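Sedton swap supper is back on, sort of

11/09/2020

Okay, I've been dying to share this one! The Sedton swap supper is coming back after we all missed it in April, and this time it's going porch to porch. You cook one big batch of something, pack it up in portions, and trade with the other houses on your route. I signed up for Drindside before I'd even figured out what I can cook for 11 families (chili, probably, and my sister is already laughing).

Svitlana Holovko is drawing up the routes, and she told me 200 households have put their names down so far. Humphreys is giving out free foil pans at the side door until they run out. Please label anything with nuts in it!

Pickup runs until 9 at night, so folks on late shifts can still get in on it.
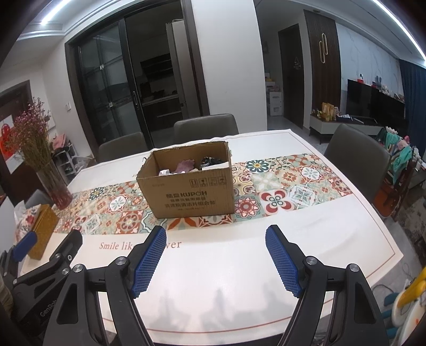 Hanna Stelmakh wrote in to ask that people on the hill route start early, as last year her soup showed up stone cold and she ate it for breakfast. Sign-up sheets are at the library desk.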